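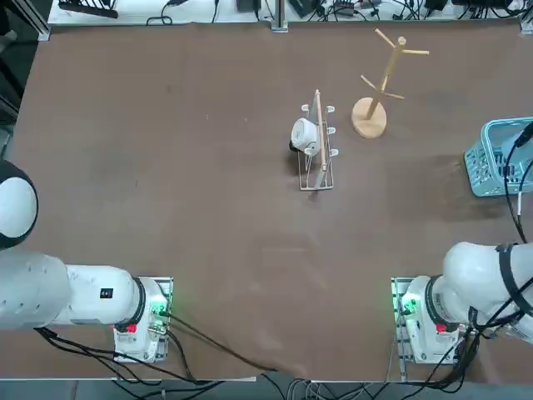 Trying Out the Jitport Two-Arm Kit for Kitchen Tidying Tasks
Student project report, robotics elective, Prolldale
21 November 2018

When our group was offered the loan of a Jitport kit for the term, we said yes before we had really thought about what we would do with it. The kit comes as a pair of tabletop arms, the control software and a printed manual, and the company pitches it at school labs and small workshops that want to teach an arm a job by showing it the job many times over. We settled on dishes, mostly because everyone in the group has washed some and nobody had to be taught what a mug is for.

Setting up

The manual allows one afternoon for setup and we needed two. Bolting down the mounting plates was easy enough, and the base units have green lights and a red button on each, which made us feel very official. The software was slower going. Our first install refused to see the second arm at all, and we spent a good long while swapping cables before we found that both arms had been given the same address. There is a note on this in the manual, but it sits in an appendix, and we would have been so grateful to find it on page one!

Cable length was our other grumble. The cables are long, which is kind of the makers, but they need to be tied down properly or they wander over the work surface. We would suggest buying a bag of clips before you start.

The task

We wanted an arm to take a mug from a wire dish rack and hang it on a wooden mug tree. It sounds like a small thing, and it really is a small thing when you do it yourself at home with half your mind on the radio. For the arm it means finding the mug, taking hold of it, turning it so the handle faces the peg, and then letting go at the right moment — that last part gave us far more trouble than we had expected.

What we recorded

We recorded 248 demonstrations over the term and kept 237 of them. The rest were thrown out, either for a dropped mug or for one of us bumping the table halfway through. Recording is where the kit shines. You guide the motion, press save, put everything back and go again, and after the first hour it becomes oddly restful. All the saved runs could be replayed from the same menu, so when we disagreed about what had gone wrong we could simply look.

How it did

Picking up the mug was the strong part. Hanging it was hit and miss, and the lower pegs were harder than the upper ones, we think on account of the post getting in the way of the wrist. Moving the tree a little farther from the rack helped more than any setting we changed in the software. Two of our earlier ideas, using both arms to pass the mug across and sorting small things into a plastic basket, are still waiting for another term.

Would we recommend it?

Yes, with some patience. A friendly group at Graresberg lent us their notes from the Tsegaye kit, which they found quicker to install but fussier about recording, and on balance we were happy with ours. We would ask Jitport for a better setup chapter and a softer default speed — the first move out of the box made all of us jump. The next group will find our saved runs and our list of cable fixes in the project folder.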